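Supported decision-making

Supported decision-making is a way of working in disability services in which a person with a disability makes their own decisions and receives help to do so. The help can be given by family members, friends, paid workers or a trained supporter. It is usually compared with guardianship, where another person receives the legal power to decide.

Background

For a long time, adults with an intellectual disability or an acquired brain injury were often placed under a guardian when a service had doubts about their capacity. From the 1990s, disability organizations in several countries asked for other arrangements. The Convention on the Rights of Persons with Disabilities, adopted in 2006, says in its Article 12 that states must give persons with disabilities access to the support they may need in exercising their legal capacity. How this is put into law is different from one country to the next, and in many places guardianship and support agreements exist side by side.

Support agreements

A support agreement is a written document, signed by the person and by one or more supporters. It names the areas of life in which help is wanted, for example money, health, housing or work. It also says what the supporter is allowed to see, such as bank letters or medical results. The supporter does not sign contracts in the place of the person. In most models the person can end the agreement at any moment.

Agreements are often short. The form used by the Oso program has two pages and a version with pictures and large print. Selamawit Zeleke, who wrote the first version of this form, advised that it should be read aloud at least once before signing, also when the person reads well.

Methods

The supporter explains the choices in plain words, gives time, and checks if the explanation was understood. Some people prefer to answer with cards, a tablet or gestures. Large decisions are divided into smaller ones - a move to another home, for instance, can begin with a visit on one Friday afternoon and a meal with the other residents.
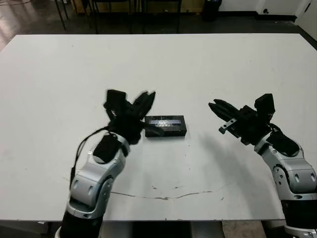

Assistive technology is an area where support is often requested, as the devices are expensive and difficult to return. Malsha Gazi recommends that the person tries a device several times, in different rooms, before any application for funding is written. A trial should include the tasks that the person has chosen and not only those that the supplier likes to show. The supporter writes down what the person said after each trial, in the person's own words.

The Vuorinen study

The Vuorinen study followed 492 adults who had a support agreement, most of them living in shared housing. Participants were asked which decisions they had made with help in the past year. Decisions on daily spending and free time were named most often, and decisions on medical treatment much less. Angeliki Stergiou, one of the authors, noted that many doctors still spoke first to the supporter. The study had no comparison group, and this limits what can be concluded from it.

Criticism

Critics point out that a supporter can influence the person without intending to, mainly when the two live together. Annelies Wyss has proposed that each agreement should have a second person, a monitor, who meets the person alone. Others find this too heavy for small decisions. Cyrill Rüegg has written that people without close family are left out, because most programs do not pay supporters.

See also: Advance directive; Guardianship; Independent living; Self-advocacy

This site uses cookies to remember your settings and to count visits. By continuing to browse you accept our cookie policy. Accept | Manage preferences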